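Gurnard box-handling recordings: README
Maintained by Edith Pacheco, stores, Skernska
Last edited 11 September 2025

What this is

Gurnard is the arm on the slotted bench at Skernska. It is being taught to deal with small white storage units, a job that used to belong to whoever was standing nearest. The folder holds recordings of the arm at work, plus the notes that go with them. The recordings come from fixed cameras. The notes come from the people whose job it was, which is why they are longer.

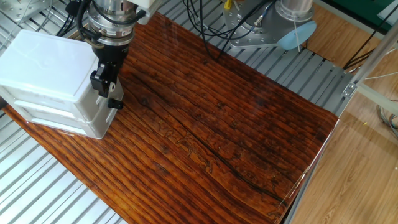

Bansal wants it put on record that the old way took one person and a trolley, and that the new way takes the same person, the trolley, and a login. The remark has been left in at Bansal's request.

What changed in stores

Before January the stores team had 5 people on handling. It still has 5. Two now spend their mornings marking recordings as usable or not, a task that appears in none of our job descriptions and has its own spreadsheet. Backs are better. Eyes are worse. The tea break has moved to whenever the arm is homing. 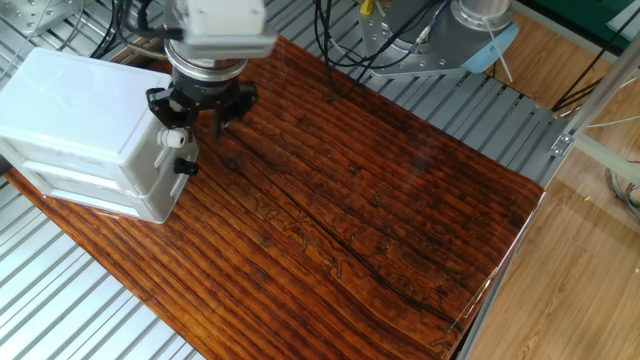
Labels were written by hand by the people on shift, and each recording was read by a second person. Arguments were mostly over the word "contact". With one black finger hovering just short of the wood beside the box, half of us wrote "near" and the other half wrote "ready", so both are now allowed and mean the same thing. Please don't tidy them up.

Contents

recordings: 100 runs, one folder each
labels: one text file per run
notes: shift remarks, unedited except for swearing
holdout: 30 further runs, kept back for checking

Run 50 is missing its label file. We know.
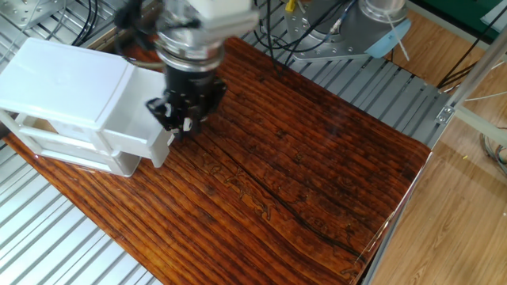

The holdout runs use the same bench and lighting as the rest, so a good score on them tells you the arm can work on our bench. Famby asked whether it would manage on theirs. We said to try it and keep a person close by.

Not suitable for

Judging staff. Timings include pauses for phone calls, deliveries and opinions.
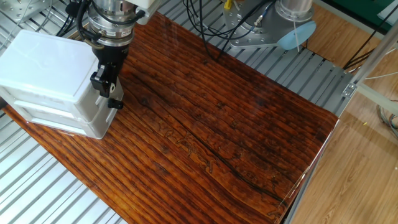 Fig. 4. Gripper beside the white box, second arm base behind.

Corrections to Edith Pacheco, in writing, as the stores phone is answered by turns.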